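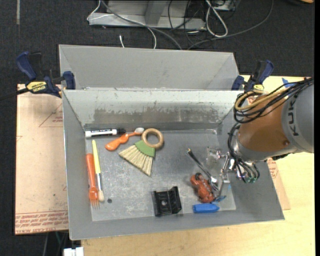
What do you do with a metal bin when the coating inside has started flaking off?

Brush out everything that's loose, wash it, sand back the edges until nothing lifts under your fingernail, then either repaint the bare patches or put a liner over them. For a bin that only holds odds and ends, the liner is less work and you can have it done in an evening.

That's the short version for people in a hurry. Full thread underneath, tidied up a bit by the mods.

Flaking metal bins, and what on earth to keep in them
Posted in Home and Storage, by Safta Jitaru

Hello all, first time posting in this section, I'm normally over in Allotments complaining about slugs.

I've ended up with a pair of old grey metal bins, the open-topped sort with straight sides, and they've become the place where all the small stuff goes. You know the stuff I mean. Marker pens, paintbrushes, a little hand broom, the odd fork, toys that have lost their owners, plastic bits that must belong to something so you daren't throw them out. I love the bins. They're heavy, they don't tip over when someone yanks at them, and they cost me next to nothing at the Grorstead clear-out sale in September.

The trouble is the insides. Along the lower part of the walls the coating is coming away in patches and the metal under it is darker. The floors are just scratched and dusty, which I can live with. But every time I fish out a paintbrush I wonder whether I'm getting little crumbs of paint in the bristles, and I do use those brushes for varnishing, so crumbs matter.

So really I've got two things to ask. Can the insides be rescued by somebody with ordinary tools and not much patience? And is there a sensible way of sorting small mixed things in a deep bin so that I'm not stirring it like soup every time I want a pen? I've tried putting the long things down one side and the rest wherever it lands, and it lasts until the first time my grandson wants his toys.

I should say I'm renting the garage they live in, so nothing with a sprayer please, the landlord is funny about overspray after what the last people did to the door. And I'd like to keep it cheap. I don't mind buying a tin of something but I'm not sending them off to be powder coated, I got a price for that and had to sit down.

Thanks in advance, and sorry it's long!

Safta

Posted by hinge_and_bracket

Hi Safta, welcome to the dull end of the forum.

I've done a fair few of these -- bins, trays, an old locker, a mailbox -- and flaking along the lower walls is about the most ordinary thing that happens to them. It's where everything knocks. Tools get dropped in, slide down, scrape along, and after a few years of that the coating lets go.

First thing, empty them completely and take them outside. Stiff brush, go over every patch, and be rough with it. Anything that comes off now was going to come off in your varnish later. Wear a mask, a proper one, and if you've no idea how old the bins are then get a lead test kit before you sand anything at all. They're sold in DIY shops and you just rub a swab on the paint. If it comes up positive, stop there, don't sand, and go down the liner road instead (or get rid of the bins, I'd understand). I'd also keep the grandson well away from both of them until you know.

Assuming it's clear, wash them in hot water with a good squirt of washing-up liquid, rinse, and dry them straight away with an old towel. Don't leave them to drip or you'll have rust by teatime.

Then sanding. You aren't trying to get back to bare metal everywhere, you just want the edges of the flaked bits to feel smooth so the new paint isn't sitting on a cliff. I use wet and dry paper wrapped round a bit of sponge so it gets into the corners. Keep it damp and you get far less dust, which your landlord will like too. Two bins is a morning's work, with a break in the middle for sulking.

Wipe down with white spirit, let that go off with the door open, then brush on a metal primer. Thin coat. Thinner than you want to. Leave it overnight even if the tin says four hours, because garages are cold and tins are optimists. Then two coats of a brush-on metal paint. I did mine with Grerkance grey, which came in a small tin and went further than I thought it would, and I didn't bother matching the colour on the upper part of the walls. You can see the join if you look for it. I've stopped looking.

Leave them empty for a week before you put anything back. I know, I know. But it stays soft for longer than you'd think and a fork handle will dent it beautifully.

One more thing, and this is where I went wrong the first time: don't paint the outside at the same time. I did, and then had nowhere to hold it.

On the sorting I'm no use to you, mine are soup as well.

Posted by Nurnmont Nan

I wouldn't paint them. Life's short. Put a rubber mat in and get on with it.

Posted by pegboard_pauline

I'm going to half agree with Nan, because I've gone both ways on this and ended up with a liner, although mine goes up the walls as well. A mat on the floor does nothing for flakes coming off the sides, and from what you say it's the sides that are the problem.

What I did was brush the loose stuff out, wash and dry the bin (same as above, and do the lead swab first, that's good advice), then cut a sheet of thin flexible plastic to go round the inside as one long strip. It springs out against the walls and holds itself there. Then a separate piece of non-slip drawer liner on the floor. If the grandson spills something in it, the whole lot lifts out and goes under the tap. No paint, no smell, no landlord.

To measure up, make a template out of wallpaper or brown paper first. I didn't, and I now own a very nice strip of plastic that fits nothing in this house.

Now the sorting, which is my favourite subject and I'm thrilled somebody has asked!

The reason a deep bin turns into soup is that everything in it is lying down. A pen lying flat takes up a great long stretch of floor, and then a brush goes across it, and a screwdriver across that, and whatever you want is always the one at the bottom. So stand the long thin things up. Tall jars, old tins, a cutlery drainer, anything. I've got a row of tins along the back wall of mine, held together with a big elastic band so they don't topple, and all the pens and brushes go in there. Brushes with the bristles UP please. Leaning on their tips ruins them, and for varnishing you want them in a tin of their own with something over the top to keep dust off.

Toys shouldn't be in with tools at all. I'd say that even if the grandson was forty. You've got two bins, so make one of them his and let it be as much of a soup as he likes. He'll find things in it perfectly well. Mine has a dog called Filip who does the same with his basket, knows exactly where everything is, tips it all out anyway.

The little hand broom I'd hang up. Mine has a loop at the top of the handle and it lives on a hook by the door, where I use it three times as often as when it was buried. Same with anything else that's got a hole or a loop. If it can hang, it's out of the bin, and every one you take out makes the rest easier.

And then the mystery plastic bits. Everybody has them. I keep a shallow tray that sits across the top of the bin, and anything I can't identify goes in there with a bit of masking tape on it saying where I found it. "Under the shelf", "came with the blue thing", that sort of note. If nothing has turned up missing a part by next summer, out they go. I threw out a small black bracket-shaped piece last year and I have regretted it exactly once, so I think the system works.

Forks go back to the kitchen, by the way. I don't know how they get out either.

Posted by Safta Jitaru

Oh this is all brilliant, thank you! I got a swab kit this afternoon and both bins came up clear, so that's a weight off.

I think what I'm going to do is paint one and line the other. Partly because I can't decide and partly because the one for the toys really wants to be something I can rinse, so that's getting Pauline's strip. The tool one can have the primer and the grey paint, and I'll do it while my daughter has the little one for half-term so there's a week with nobody trying to put dinosaurs in it.

Hinge, one follow-up if you're still about. Does the brush I use for the primer have to be a good one? I've got a cheap one with a plastic handle that sheds a bit.

Posted by hinge_and_bracket

Great news on the swabs. For primer, use the cheap one but pull at the bristles over a bin bag first and give it a good bend back and forth, most of what's going to come out will come out then. Any hairs that end up in the primer you can sand off once it's hard. Use the decent one for the top coats, and clean it the same evening. I've got a drawer of decent brushes that I was going to clean in the morning.

Posted by pegboard_pauline

Please post how the lined one turns out. And do the brown paper template!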